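Zoi Drakos has worked nights at the Ferrand County emergency dispatch center for most of her adult life. She started as a call taker, moved to the police radio and now supervises the overnight shift. In February the county approved money to replace the center's mapping software and fill two vacant positions. We talked in the break room shortly before her shift began at 6 p.m. 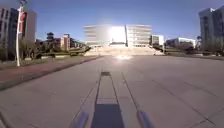
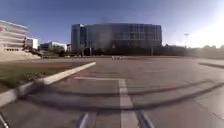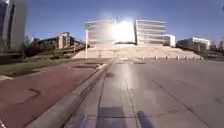
The first question

Drakos said callers often expect to be asked what is wrong. The first thing her staff asks for is the location.

"If the line drops and I have an address, I can send somebody," she said. "If the line drops and all I have is 'he's got a knife,' I'm calling back a number that may not pick up."

Cell phones give the center an estimated position, and she said the estimate has improved a lot since she started. It still has trouble with apartment buildings. A dot on a map does not say which floor a person is on, and in the Monen Street complex several units share a single street number. The old software draws that complex as one block. The new system will have floor plans for the buildings whose owners supply them.

"That's the part I asked for," she said. "I didn't care about the colors or the bigger screens."

On a busy night the room answers 150 calls. Most are not violent crimes. Drakos listed noise, minor crashes, people locked out, alarms set off by a cleaning crew and a large number of pocket dials. Every pocket dial gets a call back, and if there is no answer a supervisor decides whether to send a patrol car.

Calls from people who cannot talk

A smaller group of calls comes from people who are in the same room as the person they are afraid of. Drakos said staff are trained to switch to questions that can be answered yes or no. They ask if the caller is able to speak freely, if there is a weapon in the home and if anyone is hurt.

"You keep your own voice down, too, in case the volume is up on their end," she said.

The county accepts text messages to 911, and Drakos would like more people to use them when speaking is dangerous. She asked that they put the address in the first message and avoid abbreviations and pictures. A text takes longer than a call to sort out, so anyone who can safely talk should still call.

She also brought up hang-ups. People who dial by mistake tend to panic and end the call. "Stay on and say it was a mistake. It takes ten seconds. We aren't mad and you won't get a ticket."

Filling the chairs

New hires spend six months in training before they take calls alone. They begin in a classroom, then sit beside an experienced call taker with a second headset. Hugo Vidal, who runs the program, said he loses more people to the schedule than to the calls themselves.

"They think the hard calls will be the problem," Vidal said. "Then they miss a couple of birthdays and a Thanksgiving."

He would like to see 10-hour shifts in place of the current 12. The county has said it will look at that once the vacancies are filled. Drakos said she could live with either one.

After a serious call, a dispatcher at the center can step off the floor, and a supervisor takes the position until they come back. That was not the practice when Drakos started. She remembers taking a call about a shooting outside a bar, hearing the officers arrive, and then picking up the next line, a man who wanted to complain about his neighbor's dog.

"I took his complaint," she said. "I was polite. I don't remember driving home."

Dispatchers rarely find out how a case ends. Sometimes an officer will call with news, and sometimes a recording is requested for court and they learn the trial date that way. Drakos has testified twice. Both times the attorneys wanted to go over times printed in the call log, and she was finished within the hour.

She said she no longer looks up the cases herself. "I used to read everything the next day. Now I go to bed."

The new mapping software is to run alongside the old one through the summer, so that staff can compare the two before the old system is turned off. Applications for the open positions are being taken at the county personnel office. No previous dispatch experience is required, but applicants must pass a typing test and a background check.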